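Home | Forums | Members | Search | Log in

Jurnimbridge Makers Forum > Workshop > Automation
Thread: Can a machine do the dull jobs yet?

ok_minkyu
We strip old office PCs at the Bostamport unit and I have been asked whether an arm could take over part of it. 1133 machines came through up to August. Before I write anything down, has anyone here got past the demo stage with this sort of work, or with anything at home for that matter?

tamo_r
Define past the demo stage. An arm will lift a RAM module out of a slot if the case is where it should be and the clips are already open. I would not call that doing the job. The job includes deciding what to do when the clip is stiff or a cable lies over it.

Wi_C
Disagree in part. Most shop-floor work is made easy for the machine by fixtures, and no one says a press line isn't automated because someone designed the jig. Hold the tower still, fix the order of operations, and let a person do the odd ones.

tamo_r
A press line sees the same blank every time. Min-kyu's towers will be from several makers, with the drive cage in a different place in each. How many fixtures is he going to print?

ok_minkyu
Three case types cover 700 of them. The next 300 are one more type. The rest I would leave to people whatever happens.

InHo
Then the cables are your problem. Rigid parts are mostly solved if you have a camera on the wrist and decent lighting. A bundle of power wires goes where it likes, and the gripper has to get past it without pulling a connector sideways. Same reason folding a shirt is still slow.
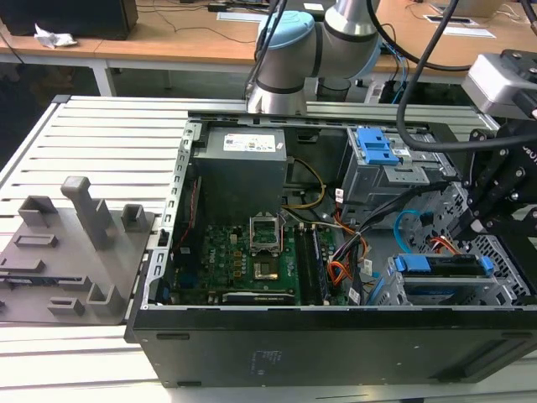
I would split the task by part. Drives in caddies with plastic tabs: yes, try it. RAM: yes, with force limits set low. Anything on a flying lead: leave it for now. Also keep the arm's own cables tied back where it reaches over the case.

Wi_C
Agree with that list. I would add the side panel to the manual pile. It takes a person 10 seconds and the arm needs a second tool for it.

dg_ryu
What about the house? My brother has a Jarneo that is meant to load the dishwasher. It does plates. It leaves the cutlery and stops if a bowl is upside down.

tamo_r
Which is my point about the clip.

ok_minkyu
Useful, thanks. I'll propose drives only, on the most common case, and log every time a person has to step in. Will post the log if they let me.

Related threads
Low-cost force sensing for small grippers
Printed fixtures: which filament creeps least?
Ra controller drops its network connection overnight

Contact | Forum rules | © Jurnimbridge Makers Forum | Back to top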